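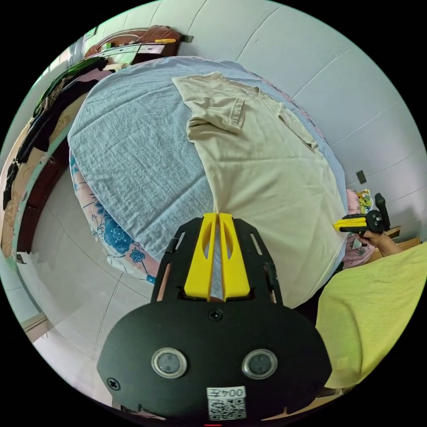
T-shirt

A T-shirt is a short-sleeved pullover garment made from knitted fabric, usually without a collar, buttons or pockets. The name comes from the outline of the garment when laid flat, in which the body and sleeves form the letter T. It is worn as an undershirt, as everyday outerwear and as part of many work uniforms.

Contents
1 Fabric
2 Construction
3 Sizing
4 Care
5 Folding and storage
6 See also

Fabric

Most T-shirts are cut from single jersey, a weft-knitted fabric with a smooth face and a slightly looped back. Jersey stretches more across its width than along its length, and a cut edge tends to curl. Interlock, a double knit, is thicker and lies flatter but uses more yarn for the same area.

Cotton is the most common fiber. Carded cotton yarn is cheaper and has a fuzzier surface; combed cotton has had its shorter fibers removed and pills less. Blends with polyester dry faster and shrink less than pure cotton. Viscose and elastane are added in smaller amounts to change drape and recovery.

Fabric weight is given in grams per square meter. Light summer shirts fall near the bottom of the usual range, while heavy shirts may exceed 216 grams per square meter. Weight alone does not determine how opaque a shirt is, as color, yarn thickness and stitch density also matter.

Construction

A basic shirt consists of a front panel, a back panel, two sleeves and a neckband. Bodies may be knitted as a tube, which removes the need for side seams, or cut flat and sewn at the sides. Tubular bodies waste less cloth. They are also more likely to twist after washing, a fault known as spirality or torque, which is caused by residual twist in the yarn and by the slant of the knitted courses.

Shoulder seams are often reinforced with tape or a strip of clear elastic. The neckband is normally cut from rib knit, shorter than the neck opening, and stretched as it is attached. Sleeve and bottom hems are finished with a coverstitch, visible as two parallel rows on the outside and a looped thread on the inside.

Sizing

Sizes are commonly marked by letter. No single standard governs the measurements behind each letter, and garments of the same marked size differ between makers. Chest width is measured flat, from side to side just below the armholes. Body length is measured from the highest point of the shoulder to the hem.

Care

Untreated cotton jersey shrinks in its first few washes, mainly in length. Preshrunk fabric has been compacted during finishing to limit this effect. Washing inside out reduces wear on printed surfaces. High dryer heat increases shrinkage and weakens elastane.

Folding and storage

Knitted shirts are generally stored folded, as hangers can distort the shoulders. In the common rectangular fold, the shirt is laid face down, the sides and sleeves are turned toward the center, and the body is folded upward from the hem. Retail folds are often made around a board so that stacked pieces match in width.

See also

Jersey (fabric)
Undershirt
Polo shirt
Rib knit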